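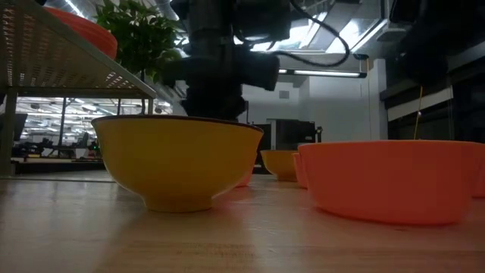
Bowl thread, because I finally did the thing and sorted every single one I own. It's Wednesday night, I have tea, let's go.

Starting with the orange ones. I love them so much!! I got my first two from Sasiren years ago to hold popcorn and then kept finding reasons to buy more. They weigh nothing, they stack, and if you drop one in the sink it just bounces around and makes a silly noise.

Orange next to mustard yellow is my favorite color combo in the house right now. I used to keep them on separate shelves (why?) and I put them out side by side tonight and just grinned at them. It's like a bowl of clementines and a jar of mustard had a party.

The yellow ones have that little foot at the bottom and a brown line along the lip, and I'm a sucker for both. A foot makes even cereal feel like an occasion. Mine came from a shop in Vaddale that has since turned into a phone repair place, so if anybody ever sees this shape with the brown rim, please please tell me.

OK, storage. What I had before was one giant leaning tower, everything inside everything, and you had to lift out 50 pounds of bowls to get to the one you wanted. (I'm exaggerating. A bit.)

New rule is that a stack only gets one kind. Orange with orange, yellow with yellow, patterned with patterned. It takes up more shelf but I can grab one with one hand while stirring with the other, and that's the whole dream.

Now the patterned ones – white with blue and yellow flowers, and a blue medallion right in the center. They're the ones I bring out when people come over. You eat your soup and slowly uncover the flower and I will never get tired of it.

I also think they look better mixed in with plain orange than all together. Five of each is plenty for a big lunch, and everybody picks their own color, and you learn a lot about your friends that way.
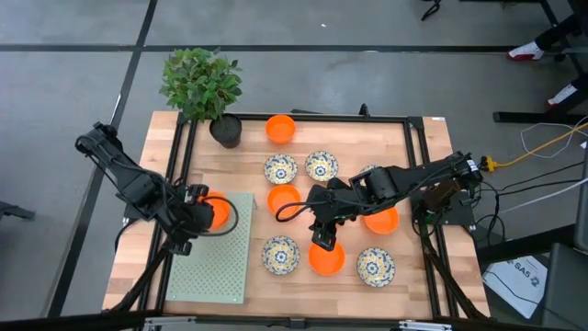
Anderson Araújo replied that I should put a paper towel between the patterned ones when I stack them, and that his own set got scratched up right on the flowers within a year. Doing that tomorrow! Thank you!!

Somebody else asked about the Amaral mixing bowls. I had one, I gave it to my sister, she won't give it back. Great bowl.

Next up is lids. I have 2 drawers of them and I'm scared.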